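**Custthorpe pudding** is a baked custard with a crust of toasted oats, and I could eat it every day! It comes from Custthorpe, the village where I spent one very rainy June (my aunt still bakes it there).
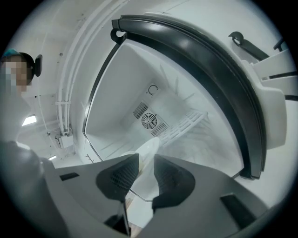
*A person in a small teal-blue cap and a black headset.*

The oldest recipe I know is Fidel Medina's, with 7 egg yolks and a whole nutmeg. I use fewer yolks and bake mine for 55 minutes, then eat it cold with stewed plums.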